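What Is a Ceasefire, and Why Does Everyone Keep Arguing About It?

You may have heard a grown-up groan at the news and mutter something about a ceasefire. Fair enough. It's one of those words that sounds simple and then goes on for weeks.

A ceasefire is a promise by two sides in a fight to stop shooting. That's the whole promise. It doesn't mean they're friends, or that anybody has said sorry.

Let's make up two countries, because real ones get grumpy when you use them as homework. Garkovden and Estrella both say they own the valley of Wastby. Wastby has a river, some good farmland and a great many goats, none of whom were asked.

After 13 weeks of fighting, both sides are tired and running short of money. So they send people called negotiators to Lullthorpe, a country next door that isn't on either side. We call a country like that neutral. Its main job is to provide the rooms and keep everybody talking.

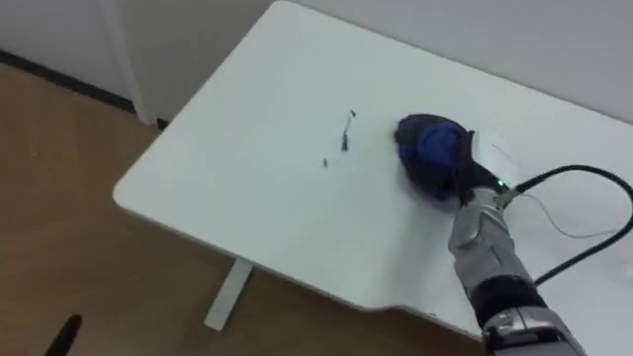 A white table with a crumpled blue cloth on it.

Negotiators can argue about nearly anything. What time should the shooting stop? Whose clocks are we using? Who moves their soldiers back first? Estrella says Garkovden should. Garkovden, you'll be amazed to hear, says Estrella should.

At last they agree on seven days. During that time trucks can bring food and medicine into Wastby, and families can get out if they want to. People from other countries, called monitors, may come to watch and write down who breaks the rules.

Somebody often does. Then each side says the other one started it, a trick you may have seen at home.

If the ceasefire holds, the two sides might make it longer and start on the hard part: a peace treaty. That's a written deal meant to end the war for good, and it has to answer the big question of who gets the valley. Some treaties take years – some wars stop without ever getting one.

Comments

goatfan: what happened to the goats

Grade 4 Room 2: We tried this in class and couldn't agree on whose clock to use.

mapkid: I think Lullthorpe should just keep the valley

We use cookies to remember your settings. Accept | Manage choices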